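Changing the ladder at Nolley squash club

December 7, 2019

The ladder at Nolley has 62 names on it, and until this month it ran on the swap rule. You challenge someone above you, you win, you trade places. I took over the spreadsheet from Huw Rees in the spring and have now replaced the rule with a points system. These are my notes on how it works and what is still wrong with it.

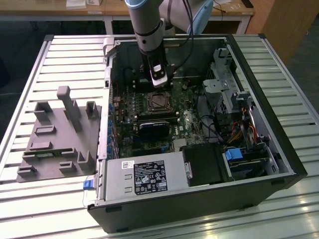
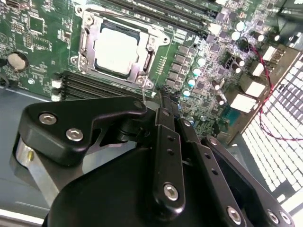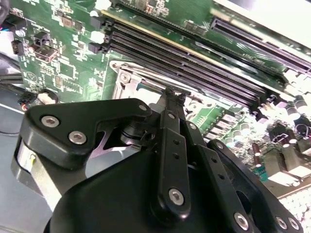
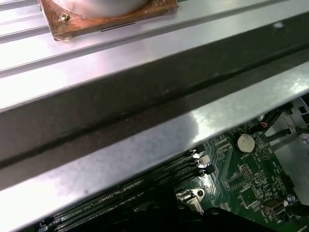 What was wrong with swapping

A swap ladder only moves when the lower player wins. If the higher player wins, nothing is recorded, so a person who defends a spot six times in a month looks the same as a person who went skiing. It also rewards ducking. The safest way to stay in the top ten was to answer emails slowly, and several people had become very good at that.

The second problem is the size of the jump. We had a limit of five places per challenge, but one bad night with a sore calf could still drop a player five places, and getting back took three or four matches against people who had no reason to say yes.

The points

Everyone started at 100. After each match the winner takes points from the loser, so the total in the system stays fixed unless someone joins or leaves. The base transfer is 4 points. If the winner was rated lower, add one point for every full ten points of gap between the two players. If the winner was rated higher, take one off for every full ten, with a floor of one point.

I cap the transfer at 20. In practice no match has come close to that. The cap is there for returning players, who come back from a long layoff or a knee operation with a number that means very little.

Games matter a little. A match that goes to a fifth game transfers 2 points fewer than it otherwise would, again with the floor of one. I argued with myself over this one. It gives the loser a reason to keep playing at two games down, and it also matches what a five-game match tells you about the two players, namely that they are close.

Worked case: Mererid Pumphrey at 118 loses to me at 97. The gap is 21, so two full tens. Base four plus two makes six. It went to five games, so I collect four and she is at 114. She would like it noted that she was up in the fifth.

Inactivity

This is the part I expected complaints on and got them. A player with no recorded match in a calendar month loses one point, which goes into a pool. New members draw their starting points from the pool first, and anything they need beyond that gets created. Injury freezes the number. You have to tell me about it, and I take your word.

Two people asked for vacation freezes as well. No – one point is not a punishment, and it comes back with any win.

Who can play whom

Anyone can challenge anyone. The formula does the policing. A strong player picking on beginners earns one point a match and has to win every time, and a single upset would cost more than a month of easy wins. The old five-place limit has been dropped, along with the color coding that went with it.

What is still wrong

All players starting equal means the early numbers are garbage. The order after the first few weeks mostly shows who played the most. I could have seeded from the old ladder, but the old ladder was the thing I didn't trust. I expect it to settle by spring.

The system also can't see court conditions. Court three is cold and the ball dies in the back corners, which suits the players with a good drop shot. Huw thinks results from court three should be marked. I have added a column for the court and am not using it for anything yet.

Ties are sorted by most recent match, newest first. Results still go on the sheet by the water fountain, and I enter them when I get to it. Please write both scores, and please write them so I can read them.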